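About us

Berow Kitchen Room is a small teaching kitchen for people who want to manage at home by themselves. Many of our guests live alone for the first time. Some are students, some are older people who lost the partner who always cooked, and some have come from another country and do not yet know the words for the things in the cupboards. We teach them to set a table, to make a simple breakfast and to put everything back in its place afterward.

We started with 3 tables and one borrowed oven in the back part of the Stutach building. Today we have our own room on the ground floor, with a real counter, and more than 335 people have finished the basic course. We are proud of this, and also we know that we are still a small house. We like it so.

How we began

The idea came from Alina Nedelcu, who worked many years in a school canteen. She noticed that the young helpers could follow a recipe very well, but they became lost before the recipe even began. Where do I put the board? What must stand near to the toaster, and what must not? She wrote for them a short list on one sheet of paper. This sheet is still the first page of our course book, with only small corrections.

Cornel Pană joined her one year later. He takes care of the room, the purchases and the timetable, and he also teaches the evening group. If you write to us, it is usually Cornel who answers.

The plate lesson

The first lesson is always the plate. We use the same blue-green plate and ask the guest to place fruit on it, then carry it to the table and back. It sounds like a thing for children, and in fact the lesson was made first for a children's group. But the adults enjoy it too, and it is a good way to begin talking with people who are shy.
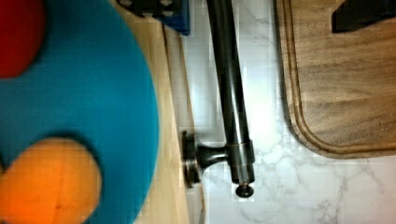 Red and orange on the blue plate, close up.

For this lesson we prefer strong colors. A guest who speaks only little English can say "red" and "orange" on the first morning, and after that the other words come more easily. Alina repeats the words slowly and does not correct the pronunciation during the exercise. Corrections are made later, at coffee.

Our counter

The counter has a marble pattern, white and gray, and behind it there is a strip of tile. On it we keep the things which a normal home has, because we wish that the guest finds the same order when he or she goes home. The toaster oven has a steel body and is large enough for one family meal. The two-slice toaster is the one we recommend to students. For serving we have a wooden tray with a raised rim, so that a cup does not slide away so easily when you walk.

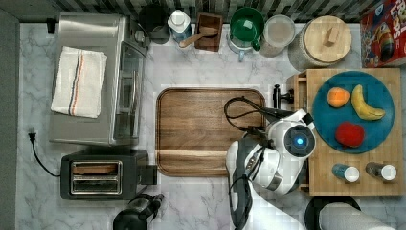
The counter with toaster oven, toaster, wooden tray and the fruit plate.

We teach some simple rules for the counter. Before cleaning, the plug is out. The dish towel is folded before it is put down. The cutting board has its own place and does not travel around the kitchen. Guests are free to make other rules in their own home, and several have written to us that they did.

The table and the tidying

The last part of each morning is for the table. We mix packages, dishes and play food, and the group decides together what belongs in the cupboard, what in the crate and what may stay. People do not always agree, especially about the cereal. In the Grecu group, which is our longest running group, this discussion once took the whole time until lunch.

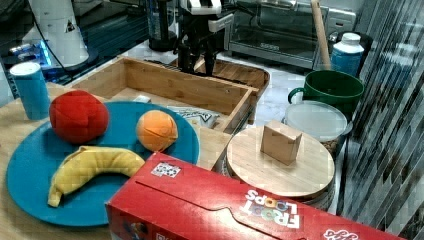 Soft play fruit, a cereal box and the open crate, ready for the tidying lesson.

The soft fruit is good for practice. It can fall on the floor without any damage, and small children who come with their parents may hold it also.

Visit us

The room is open from 9 in the morning, and the evening group begins at 6. In December we keep a shorter timetable. The basic course has 3 mornings, and you do not need to bring anything except an apron, if you own one. The course book, "Hurnix", can be bought in the room or borrowed for the time of the course. Please write to us before your first visit, so that we can reserve a place for you at the table.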